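Inicio · Hilos · Temas · Archivo · Buscar

Hilo sobre rizo de algodón y suavizante. Agosto de 2024.

1/ El gramaje de una toalla (g/m²) indica masa por superficie. No mide absorción. Dos piezas de 300 g/m² pueden comportarse de forma muy distinta según la torsión del hilo y la altura del bucle.

2/ El suavizante convencional deposita tensioactivos catiónicos sobre la fibra. Reducen la fricción entre bucles y dan tacto blando. También dejan una capa hidrófoba que retrasa la entrada del agua.

3/ Prueba casera: una gota sobre el rizo, sin presionar, y cronómetro. Mi toalla Caseo, lavada siempre sin suavizante, absorbe en 2 segundos. La Stidora, con suavizante desde marzo, necesita bastante más.

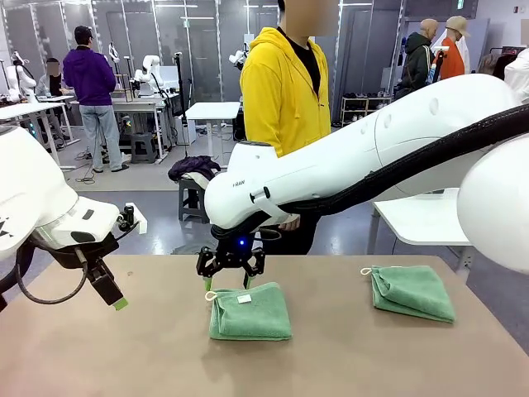

Toalla verde doblada, sobre la mesa.

4/ Para retirar el residuo: un ciclo a 60 °C, media dosis de detergente, sin suavizante y con aclarado extra. Repetir si la gota sigue tardando. Consultar antes la etiqueta.

5/ Centrifugado: con el tambor a media carga salen menos rígidas. Sacudirlas antes de tender levanta el bucle.

6/ La ficha de Kiltance da 200 lavados de vida útil, sin indicar temperatura ni método de secado. Así el dato sirve de poco.

Comentarios

telar_sur: ¿Vale también para microfibra?

marga_h: En Riihimäki el agua es blanda y con media dosis me sobra espuma.

pinzas77: La secadora las deja mejor que cualquier suavizante.

Contacto · © 2024 · Volver arriba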